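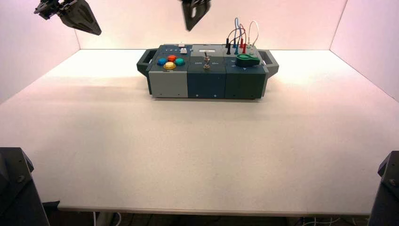

Volume 3

Building a Research File on a Defunct Extremist Group

31 May 2023

Most armed extremist groups in the United States were small, lasted a few years, and left more paper behind than their members would have liked. Indictments, trial transcripts, newsletters, property records and local news stories are all out there, but they sit in different buildings and were filed by people who had no reason to talk to each other. This guide explains how to pull that material into one file you can write from.

The running example is the Ornell group, a rural paramilitary outfit that broke up after a federal trial. It never had an official name. The press named it after the road its compound was on, and the members used several names of their own. That is common, and it is the first problem you will run into.

Before you start

You need a library card, a notebook or a plain text file, and a place to store scans. A spreadsheet helps. You do not need special software. We keep our own files in Flivuveo, a document catalog that lets you attach notes to single pages, but folders with sensible names will do the same job.

Decide what question you want to answer. "Everything about the group" is too wide. "How did the group pay for its land" or "Who printed its newsletter" will get you further, and you will pick up the rest on the way.

Step 1. Make a name list

Write down every name the group was known by. Include the name it used in its own literature, the name reporters used, any church or business it registered, and the case name if there was a trial. Add common misspellings. Ornell appears in newspaper indexes as Ornel, Orneil and O'Nell, and one wire story used the name of the next town over.

Do the same for places. Rural compounds often had a mailing address in one county and land in another. Note both.

Keep this list open while you work. Each time you find a new variant, add it and go back to the indexes you have already searched. It is tedious and it is where a lot of the good material comes from.

Step 2. Build a bare timeline

Before reading anything in depth, make a timeline with only the events you can confirm from two places. Arrests, trials, land purchases and known publications go in first. Leave out motives, rumors and anything that comes only from a memoir.

Give each line a date, a short description and a source. If you know only the month, write only the month. Ornell's compound was searched in November, and for a long time our file carried an exact day that had been copied from a magazine article. The warrant return shows a different one. The magazine had used the date of its first news clipping.

Step 3. Get the court record

The court record is the backbone of the file. For a federal case you want the docket sheet first. It lists every filing in order and tells you what exists, including documents you would not have known to ask for.

Older federal case files are usually no longer at the courthouse. Call the clerk's office, give the case name and the year, and ask where the file was sent and what the transfer and box numbers are. You will need those numbers to make a request to the records center. Write them down exactly as given, with every dash and letter.

When the docket arrives, mark these items:

The indictment and any superseding indictments
Search warrant affidavits and returns
Exhibit lists from both sides
Motions to suppress, which often describe the investigation in detail
Sentencing memoranda
The appeal, if there was one

Order those before you order the full transcript. The Ornell trial transcript runs to 4000 pages and the copying charge was more than we wanted to pay at the start. The exhibit lists and the suppression motions gave us most of what we needed, and we later bought only selected days of testimony.

Read an affidavit for what it is. It was written to persuade a judge to sign a warrant. Informants may have been paid, may have had charges of their own, and may have been wrong. Note in the file when a claim appears only in an affidavit and was never tested at trial.

Step 4. Request agency records

Federal investigative files can be requested under the Freedom of Information Act. State and county agencies have their own public records laws, and the rules differ from state to state, so look yours up before writing.

Keep the request short. Name the group, list the variants from Step 1, give a date range and say what types of records you want. Ask whether any of it has been released before. Previously released material tends to come faster and with fewer arguments.

Requests about living people are handled differently from requests about organizations or the dead. If you are asking about a person who has died, include proof, such as a published obituary.

Expect to wait. Expect black bars over much of what you get. Our first release on Ornell was 864 pages, a good part of it news clippings we already had. Save the duplicates anyway. The handwritten notes in the margins show who was reading them, and routing stamps show which field offices were interested.

If pages are withheld, the letter will cite a reason for each type of redaction and explain how to appeal. Put the appeal deadline in your calendar the day the letter arrives.

Step 5. Work through the local papers

National coverage of these groups usually starts with the raid. Local coverage may start years earlier, with zoning disputes, letters to the editor, school enrollment fights and tax liens. Small weeklies are the best source for that, and many of them have never been scanned.

Ask the public library nearest the compound what it holds on microfilm. In our case the Soltero Public Library had the full run of a weekly that does not appear in any online database we tried. Read the legal notices as well as the news. Land transfers, name changes and business registrations were printed there, and these are hard to find any other way.

When you scan from film, capture the whole page once and then the article. The whole page gives you the date and the page number and saves you from guessing later.

Step 6. Handle the group's own literature with care

Newsletters, pamphlets and taped sermons are primary sources, and you will need them. University special collections hold a good deal. The Midtbø Collection, where we did most of our reading on Ornell, has newsletters, mailing envelopes and order forms in one series, and the order forms turned out to be more useful than the articles.

Check these things in every item:

The postmark or permit number, if the envelope survives
The return address
Prices and payment instructions
Reprinted articles and where they came from
Ads for other groups, bookstores or events

Membership claims in this kind of literature are almost always inflated. One Ornell newsletter says that 500 families were ready to move onto the land. Tax and utility records show nothing close to that. Quote the claim if it matters, and put the other evidence next to it.

Quote as little of the ideology as you need to make your point, and explain what the terms mean in your own words. Long extracts do the group's work for it. If you publish online, do not post full scans of recruiting material, and leave out any technical instructions completely.

Step 7. Sort what you know from what was said

By now you will have conflicting accounts of the same events. Go back to the timeline and give each line a grade. We use three:

Confirmed - two independent sources, at least one of them made at the time
Supported - one solid source, with nothing against it
Claimed - someone said it

Independent means that one source did not copy the other. Five newspaper stories that all rest on a single wire report count as one source.

Be strict about people. A name on a mailing list or a license plate in a surveillance log does not make someone a member. If a person was never charged and never spoke publicly for the group, consider whether the name needs to be in your write-up at all.

Step 8. Store the file so someone else can use it

Name each scan with the date first, then the source, then a short description. Keep the original scans untouched and make your notes on copies. Put one page at the front of the file that explains your grades, lists the archives you visited and gives the box numbers. Back everything up in two places, one of them outside your home or office.

Add a list of what you looked for and did not find. Ours notes that the county's building permits for two of the years were lost in a move, and that the records center could not locate one box of trial exhibits. The next person can start from there or try again with the same numbers.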